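Reviews > Service Robots > Bar and Beverage

Cedilier Pour Cell, set up and running – my review

So I finally got the Cedilier two-armed pouring cell going at our Miststead site, and I have opinions! Unpacking was painless. Teaching it to work a tap took me 3 evenings (the manual says one, ha), mostly spent on finger pressure and glass position.
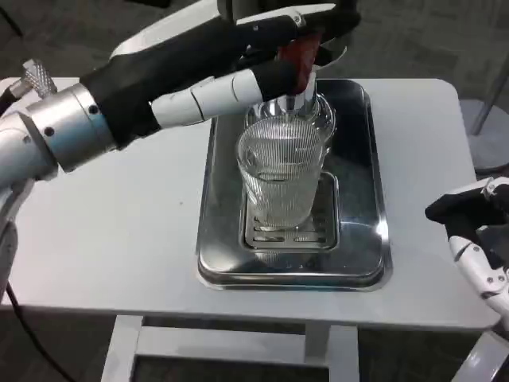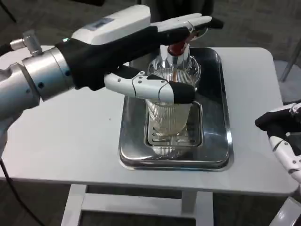 My best tip is to set the tap handle grip first and save it, then teach the glass hold as its own pose. I had them in one routine at first and every little tweak to the thumb threw the handle off. The fingertip pads pick up syrup, so I wipe them every 42 pours. Cable routing is my big gripe – the clips are flimsy and I've already replaced seven.

Osagie left a comment on my first draft saying the pads last a lot longer if you drop the grip force a notch before you touch anything else, and that the wrist screws want checking after 600 cycles. I've done the first and the squeaking stopped. Screws are next week's job.

Would I buy it again? Yes, but with better clips in the box, please.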